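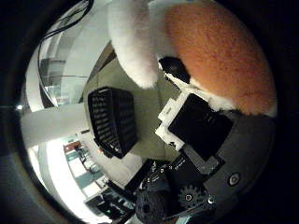
The Hand That Wouldn't Let Go

Flulo built an arm to pick up after kids. Then it met a plush toy.

The fault showed up on pick 222. Toy off the sofa, toy over the basket, fingers told to open. Fingers did not open. Arm waited two seconds, decided the toy was gone, and went for the next thing with the first one still in its grip.

Then it closed harder.

Flulo's tidying arm was supposed to go out to test homes in March. It isn't going. The company pulled the date after a run of grip faults on soft objects, all of them in the same kind of task: clear a sofa, fill a basket, repeat. Fifteen faults in all. Six ended with a torn seam, one with a stripped gear. No one hurt. The engineers keep saying that part first, and you can see why. A hand that squeezes when it should let go is a bad thing to have in a room with a four-year-old.

Hard toys were fine. Blocks, cars, cups, all fine. A hard object pushes back right away, the motor current jumps, the controller knows it has something. Plush just gives. The fingers sink in, the current creeps up, and by the time the software is happy the fur is down between the moving parts.

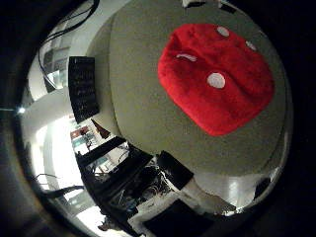
Fur in the gears

So, two problems stacked on top of each other. One is mechanical. The hand comes from a supplier, Grotov, and the finger drive sits out in the open. Easy to clean, easy to fix, also easy to feed. Long fibers wrap around a hub and the finger drags on the way back.

The other is software, and it's worse. The controller, from a small outfit called Omard, checked that an open command had been sent. It didn't check that the finger had moved. There was a position sensor. It was being logged. The release step never read it.

That log is how the thing got found. Someone at Flulo went back through a night of runs and saw finger position flat as a board while the arm happily reported drop after drop.

"It was telling us the truth the hole time," one engineer told me. "We were reading the other column."

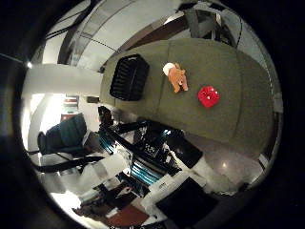 A plush toy and a red object on the sofa, with the arm in the foreground.

The squeeze has its own cause. When the arm reaches for a new object it starts from an assumed open hand. If the hand is really shut, the closing routine sees no contact where it expects some and adds force. Then adds more. The limit was 34 newtons, set for carrying a full water bottle. Way too much for a stuffed animal. Too much for a finger, Flulo now says, and the new limit for anything tagged soft is less than half of that.

Who signs off on that sort of number? At Flulo, up to now, whoever tuned the grip. An outside safety shop, Oddsson, has been brought in and its first report is blunt. No arm motion after a release until the finger sensor agrees. A hard stop if it doesn't. And a manual release a person can work with teh power off, because right now getting a jammed toy out takes a screwdriver.

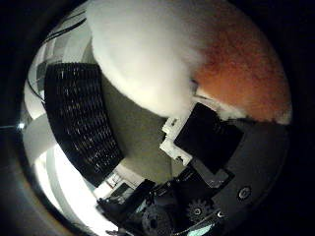
The first two are done, at least on the bench arm. The third needs new parts from Grotov, and Grotov wants to close up the drive at the same time, so that's a new cover, new molds, another round of tests. Weeks, minimum. Flulo wouldn't give me a new ship date.

Meanwhile the runs go on. Sofa, toy, basket. The arm stops a lot more now. Opens its fingers, checks, waits. It's slow, and one of the engineers admitted the demo looks worse than it did before Christmas. They're leaving it slow.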